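Kunstblumen-Sammlung, Ordner "blumen" - Liesmich

Hallo und danke fürs Herunterladen! Ich pflege die Blumenaufnahmen nebenbei, und weil ich inzwischen jede zweite Woche dieselben Mails beantworte, schreibe ich endlich alles in eine Datei. Stand ist der 17. September 2018, im Oktober kommen die Rosen und hoffentlich auch die Zweige dazu.

Was drin ist

1051 Aufnahmen von künstlichen Blumen, verteilt auf 10 Unterordner. Echte Blumen gibt es keine. Wir hatten es am Anfang mit Tulpen versucht, aber nach drei Tagen sah jeder Strauß anders aus als auf den ersten Bildern, und dann passt keine Notiz mehr zum Motiv. Die Ordner heißen nach dem Strauß (also etwa "rosa_hell" oder "wiese_gemischt"), und in jedem liegt eine Textdatei mit Farbe, Blütenform und dem, was uns beim Binden aufgefallen ist.
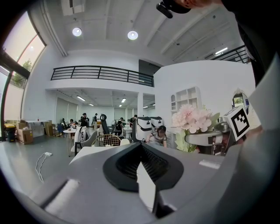
Kunstblumen sind beim Aufstellen viel zickiger, als man denkt! Die Stiele kommen platt gedrückt aus dem Karton, und wer sie einfach in eine Vase steckt, hat am Ende einen Besen. Ich biege deshalb jeden Stiel einzeln auf und fange immer mit den dicksten Blüten an. Bei hellen, flauschigen Köpfen wie diesen blassrosa Blüten im Pfingstrosenstil lasse ich gern die hellgrünen Blätter dazwischen stehen, sonst verschwimmt alles zu einer einzigen rosa Wolke, besonders vor weißen Wänden. Wer selbst Sträuße beisteuern möchte: bitte vorher entstauben, ein weicher Pinsel reicht völlig.

Die Farbnamen

Hier gab es die meisten Diskussionen. Marit Rønning hat die Liste angelegt und kennt sehr viel mehr Rosatöne als ich - von mir aus hätte "rosa" gereicht. Jetzt haben wir 3 Stufen: blass, mittel, kräftig. Bei Mischsträußen zählt die Farbe, die am meisten Platz einnimmt. Antonina Dmytriv hat danach alles noch einmal durchgesehen und etliche meiner "mittel" zu "blass" gemacht, vermutlich zu Recht.

Blütenformen heißen bei uns immer "Typ": Pfingstrosentyp, Rosentyp, Dahlientyp. Die Hersteller nehmen es mit der Botanik nicht so genau, und ich wollte mich nicht mit Gärtnern anlegen.

Bekannte Macken

Im Ordner "wiese_gemischt" sind zwei Sträuße durcheinandergeraten. Ich weiß es, ich sortiere es noch. Manche Notizen sind auf Englisch, die stammen aus der Zeit in Plolbridge und bleiben so. Und die Größenangaben meinen immer den ganzen Strauß samt Stielen, nie die einzelne Blüte!

Mitmachen

Korrekturen bitte als kurze Textnotiz in den Ordner "joltham" legen, mit Ordnername und Vorschlag. Maximal 300 Zeichen, sonst lese ich es erst am Wochenende. Über Fotos von gut gebundenen Sträußen freue ich mich immer, auch wenn sie nicht in die Sammlung passen.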